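Diary, May 2022

A day off, which I had been saving since December like a good biscuit, and which I spent on the allotment arguing with a shed.
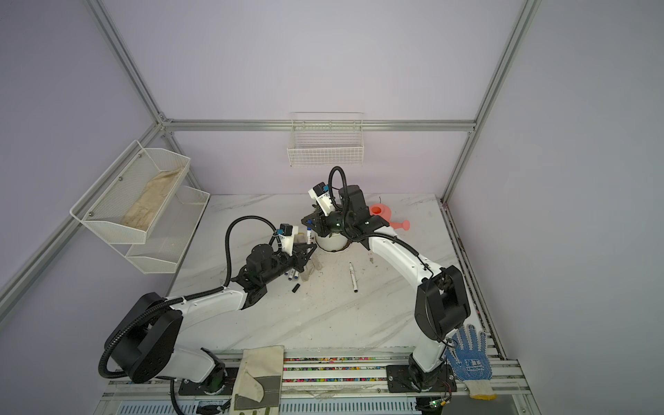

The shed came with the plot. So did the bath, the eleven odd wellingtons and a grudge held by the neighbouring plot over a hedge that was taken out before I moved to Clustance. I have inherited the grudge in full. Mesfin Ayele, who has the plot on the other side and is friends with everybody, tells me it will pass when one of us dies.

I got there at half past seven, meaning to be early, and found Mesfin had already been and gone and come back again. His broad beans are up to his hip. Mine are up to my ankle and have blackfly, and one of them has fallen over, apparently from despair. He looked at them for a long time and said they had good colour. I have heard people say the same of the very ill.

The plan for the day was as follows. Take the door off the shed, plane the bottom so that it would open without being kicked, put it back, then sow carrots and beetroot and plant out the squash. Home for lunch. I wrote this on the back of an envelope last night with a glass of wine and it seemed modest.

The door has three hinges. Two of them came off politely. The third had been painted over so many times that the screws were a rumour, and I spent an hour scraping at it with the end of a potato peeler. Green, then a darker green, then cream, then a sort of municipal brown. By the time I got to metal I had become quite fond of whoever chose the cream. Then the slot in the last screw gave up and I was left turning a screwdriver round and round in a smooth little dish.

Went to ask Veikko Vuorinen, at the end by the water tank. Veikko has a tool for everything and lends none of them. What he does is come with the tool. He walks behind you down the path carrying it in both hands, uses it himself, and walks it home again. Today's was a thing like a corkscrew for bad screws, and it had the hinge off in the time it took me to find somewhere to stand. He then looked inside the shed, which I would have prevented if I'd been quicker.

He said, "You keep all this?"

I said I was going through it.

He said, "When?"

So that was the morning gone, because once a man has said "When?" to you in that tone you can't very well hang the door back on and shut it. I dragged the lot out on to the grass. Canes, netting, more netting, a bag of blood, fish and bone that had set hard in the shape of the bag. Forty yoghurt pots, washed. I remember washing them. I remember thinking what a sensible person I was. A deckchair with no canvas, and then, much further in, a canvas with no deckchair, which does not fit it. A mouse nest made with real skill out of the instructions for the cold frame, which explains the cold frame.

Also the notebook from the previous tenant, which I had thought lost. It lives in a biscuit tin and runs to 60 pages, mostly weather and complaint. He grew a leek called Susetti that I have never been able to find in any catalogue, and thought very highly of it. "Susetti standing well." "Susetti untroubled by frost." "Gave Susetti to M., who boiled it to nothing." I have asked at two garden centres and at the seed swap in Clokance, where a woman told me it sounded like a type of pasta and sold me a packet of something else. The something else bolted.

I sat on the upturned bath and read the notebook until it rained.

Then of course everything was on the grass, getting rained on, and there was no door. I threw it all back in. I would like to record that I sorted it first, and I did put the yoghurt pots inside one another, so the stack is now taller than I am and lies across the floor where anyone coming in will tread on it. The netting went on top. The deckchair frame I took to the skip by the gate, feeling like a new woman, and when I came back from the skip the canvas was lying on the path looking at me. Kept the canvas. It's good canvas.

Sheltered in Mesfin's greenhouse, which is warmer than my flat and better furnished. He has a radio, a kettle on a little gas ring and two proper chairs. He gave me tea with cardamom in and half a flatbread and told me about his daughter's driving test, the fourth, in which she did everything perfectly and then, pulling back in at the test centre, reversed into a bollard. The examiner, he said, was very kind about it. The examiner used the word "unfortunate". She has booked again. Mesfin is paying, and he says that for the money so far he could have bought her a horse.

We talked about water as well. The meter reading is pinned up by the gate and somebody has written beside it, in capitals, WHO IS USING ALL THIS. It went up by 889 litres last week, in what was a wet week. Suspicion has settled on the man with the gunnera. I said nothing, having left the hose on under my rhubarb on Thursday while I went to look for my other glove. I'll own up if they get as far as a meeting.

The rain went off at one. Put the door back on, by myself, using a spade as a lever and my forehead as a clamp. It opens beautifully. It glides. It now does not shut, because I took too much off the bottom and also, it seems, some off the side, and there's a gap you could post a cat through. I've tied it with the canvas. Veikko walked past on his way to the tank, stopped, considered it, and walked on, and I'd have liked it better if he'd laughed.

Carrots in: two rows, rather wavy. Beetroot in: one row and the remains of the packet, which I dropped, so there will be a dense patch of beetroot by the path where I was standing at the time. The squash I had to plant out in something of a hurry with the sky going dark again. I have 13 of them. I only wanted four. I sowed extra in case of failures and for once in my life there weren't any, and I haven't the heart, so they are in everywhere now, including between the currants and down by the compost and two in the bath. By August I'll be leaving squash on doorsteps and running away.

Slugs will probably see to it. I found one in the fold of my glove, in the glove I was wearing.

Walked home the long way, by the canal, to avoid the hill. Stopped at Đàm for noodles, since lunch had been half a flatbread. It was full of clean people. I had compost to the elbow and a good deal of cream paint in my hair, and they put me at the small table by the coats and brought me extra napkins without being asked. Had the soup with the beef. Had the spring rolls too. The boy who serves said I looked as if I'd been busy and I told him about the hinge, at some length, and he was nice about it, though he did go and wipe a table that was already clean.

My phone claims I walked only 1,881 steps all day, which is an insult. It must have been in the shed for most of it. I'd have thought the trip to the skip alone was more than that, in spirit.

Bath, a real one, with taps. My back has gone in a new place, higher up on the left, and I've got a blister in the shape of a potato peeler. Rang my sister to tell her I'd finally fixed the shed door and she asked whether it shut. She has never even seen it. Thirty years I've been telling her things and she goes straight to the hole every time.

Tomorrow work, and the Clokance invoices, and I must ring the dentist before they strike me off. Take Mesfin back his mug — it was in my coat pocket when I got in, with a bit of tea still in it. Get a bolt for the shed. And a strip of wood, a long thin one, to go down the side of the door. Ask Veikko if he has one. He'll have one. He'll want to come and nail it on.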